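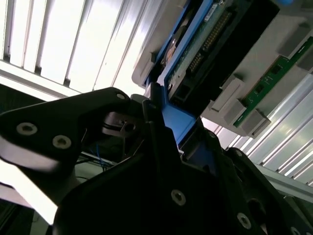
4. Preparing Stamel for election night

This section is for the person who is responsible for the results in one municipality. In the guide we call this person the count manager. If you only enter figures at one polling place, you can go directly to section 5.

You need the following before you begin:
- your count manager card and PIN
- the final list of polling places
- the list of candidates, in the order printed on the ballot paper
- the number of registered voters for each polling place

Plan 75 minutes for the whole section when you do it the first time. It is allowed to stop after any numbered step and continue on another day.

4.1 Creating the election

1. Sign in and open Elections, then New.

2. Choose the type of election. For a mayor or president with a possible second round, choose "Single seat, two rounds". For a council, choose "List, proportional". The type can not be changed after step 6.

3. Enter the name of the election as it stands on the official notice. This name is printed on all result sheets, so please check the spelling also in the second language, if your municipality uses two.

4. Import the candidates. The file must have one candidate per line, family name first. Letters with accents are kept when the file is saved as UTF-8. If a name like Xuân Ông comes out with question marks, cancel the import, save the file again and repeat this step. Do not correct the names by hand in the list; they will be wrong again in the export.

5. Compare the ballot order on the screen with the printed ballot paper. Drag a candidate up or down if it is necessary.

6. Press Lock candidates. The program asks for a second person to confirm. This must be somebody with their own card.

Caution: A withdrawn candidate must not be deleted after locking. Mark the candidate as Withdrawn. Votes for this candidate will then be counted as invalid or valid according to the rule you set in 4.3.

4.2 Adding the polling places

7. Open Places and import your list, or add them one by one with the plus button.

8. Enter the registered voters for every place. One election can hold up to 154 polling places. If you have more, divide them in two districts and join the results later (see section 9).

9. For each place, assign one reporter and one substitute. The same person can be substitute in several places, but can be reporter only in one.

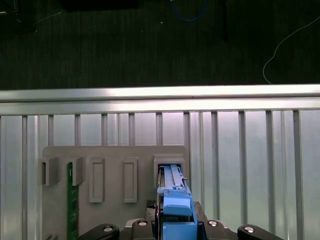
10. Print the reporter letters. Each letter has the access code for one place. Give it in a closed envelope and let the reporter sign for it. Codes should not be sent by e-mail, also not inside the town hall.

Note: Postal votes are a polling place of their own in Stamel. Add it with the type Postal and leave the field for registered voters empty. If you fill it in, these voters are counted two times and the turnout will be too low.

4.3 Rules for the count

11. Open Rules. Most fields are filled in from the type of election. Please read them all the same, and compare with your local regulation.

12. Set the warning limit for turnout. The standard value is 40 percent. When a place reports a lower turnout, its line becomes yellow and the count manager must accept it before it is published. In the municipal elections in Skungate many lines became yellow for no good reason, and Sang Khúc from the election office there recommends to look at the turnout of the last election first.

13. Set the limit for a second round. In most cases this is more than half of the valid votes. Choose if blank votes belong to the valid votes or not. This choice can change who is elected, so it has to be confirmed with two cards, in the same way as step 6.

14. Set the rule for equal votes: Draw lots, Older candidate, or Decide by hand.

4.4 Trial count

15. Switch to Trial. A red bar is shown on all pages.

16. Press Fill with test votes and enter 1000 as the total. The program spreads them over all places.

17. Ask at least two reporters to sign in from the place where they will really work, and to change one figure each. You should see the change under Log within one minute.

18. Print the result sheet and add up one column by hand. The sum must be the same as on the sheet.

19. Press End trial. All test votes are removed. The candidates, places and rules stay.

Caution: Never end the trial on election day after the first polling place has closed. If the red bar is still there at this time, call Skandel support and do not enter anything before you have talked with them.

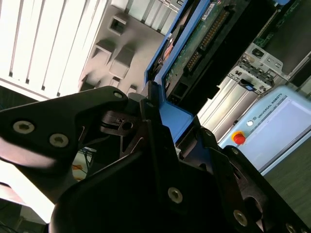 Gripper finger with two silver hex-socket screws side by side and a smaller one near the tip.

Continue with section 5, Entering results at the polling place.

Section last revised 23 Sep 2022, D. Gerlach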